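Como preparar a passagem de pasta na gerência de uma pequena cooperativa de crédito

Trocar quem está à frente de uma cooperativa ou de um banco pequeno é uma daquelas tarefas que assustam de longe e ficam até gostosas quando a gente abre a planilha e começa! Já acompanhei mais de uma, e o roteiro que segue é o que usamos na Coppens, consultoria que atende instituições financeiras do interior. Serve para quem vai sair, para quem vai entrar e para o pessoal do administrativo que segura as pontas no meio.

O exemplo do texto é a Lalumwood, uma cooperativa com cerca de 600 associados e 2 agências. Se a sua for maior, os passos são os mesmos, só que com mais gente na sala.

Antes de começar

Separe o estatuto atualizado, a ata da última eleição, a lista de procurações em vigor e os contratos com fornecedores. Deixe tudo numa pasta só, com acesso para quem sai e para quem entra. Se algum documento existe apenas em papel, digitalize agora (vai por mim, essa é a hora).

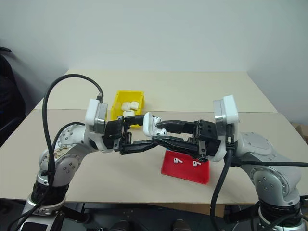
Edição n.º 23

Passo 1: escreva o que a pessoa faz de verdade

O estatuto diz o que o cargo pode fazer. A rotina é outra coisa! Peça a quem está saindo que anote, durante um mês inteiro, tudo o que passou pela mesa: alçadas de crédito, ligações para associados antigos, conferência do fechamento, aquela assinatura que só vale com a dele ou a dela. Fevereiro costuma ser um bom mês para isso, com o balanço ainda fresco e a assembleia chegando.

No caso da Lalumwood, a lista terminou com 24 itens. Vários deles não estavam em manual nenhum, e um era a renovação do seguro do cofre, que teria vencido no meio da transição.

Passo 2: separe poderes, acessos e relacionamentos

Abra três colunas na planilha.

Em "poderes" entram procurações, alçadas, assinaturas em conta e representação perante o regulador. Em "acessos" ficam as senhas, os certificados digitais, os tokens e as chaves físicas. Em "relacionamentos" vão os associados de maior movimento, a prefeitura, os fornecedores, a auditoria.

A terceira coluna é a que mais rende conversa -- e a minha preferida. Para cada nome, anote o assunto em aberto, o último contato e o jeito como a pessoa gosta de ser procurada. Tem associado que só resolve por telefone e tem associado que quer café na agência.

Passo 3: monte o calendário de sobreposição

Sobreposição é o período em que os dois trabalham juntos. Divida em fases:

Na primeira, quem entra só observa e pergunta.
Na segunda, quem entra conduz as reuniões e quem sai fica ao lado.
Na terceira, quem sai fica disponível por telefone, em horário combinado.

Escreva a data de virada de cada fase e quem decide caso apareça discordância. Dois gestores aprovando operações ao mesmo tempo, sem alçada definida, dá retrabalho na certa. Na Lalumwood a virada dos poderes ficou marcada para 1 jan 2026, junto com o início do exercício, e a contabilidade agradeceu muito!

Passo 4: faça a troca dos acessos no mesmo dia

Combine com o suporte do sistema bancário. A Lalumwood usa o Fetum, que pede a solicitação por escrito e com antecedência; confira a regra do seu fornecedor. A ordem que recomendo:

Emitir o certificado digital novo.
Cadastrar o novo usuário com o perfil correto.
Testar uma operação de valor baixo, do início ao comprovante.
Revogar o usuário antigo.
Guardar o registro da revogação na pasta da transição.

Não reaproveite o usuário de quem saiu, nem por um dia. A trilha de auditoria fica embaralhada e depois dá um trabalho enorme explicar quem aprovou o quê.

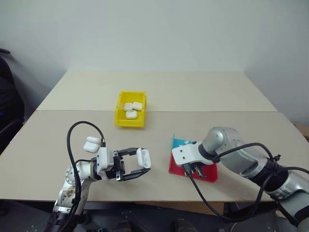 Três estojos brancos de fones numa caixa plástica amarela.

Passo 5: avise as pessoas na ordem certa

Primeiro a equipe, depois os associados, depois o público. Se puder, faça tudo no mesmo dia, com poucas horas entre um aviso e outro. A carta aos associados pode ser curta: quem sai, quem entra, a partir de quando, o que muda no atendimento e um telefone para dúvidas. Se nada muda nas contas e nos empréstimos, diga isso logo no primeiro parágrafo, que é o que todo mundo procura.

Leia a carta em voz alta antes de mandar. Parece bobagem, mas frase truncada aparece na hora -- e ainda dá tempo de consertar.

Passo 6: marque uma revisão

Depois da virada, reúna quem entrou, o conselho e a auditoria interna. Releiam a lista do passo 1, item por item, e marquem o que ficou pendente. Quando atendemos a Sturnholm, uma financeira bem menor, foi nessa reunião que apareceu uma procuração antiga ainda ativa em cartório. Resolveram na mesma semana!

O modelo da planilha cabe em uma aba por coluna do passo 2, mais uma para o calendário. Se você incluir uma aba de pendências, ponha nela o responsável e o prazo, e deixe os itens concluídos visíveis até a assembleia seguinte.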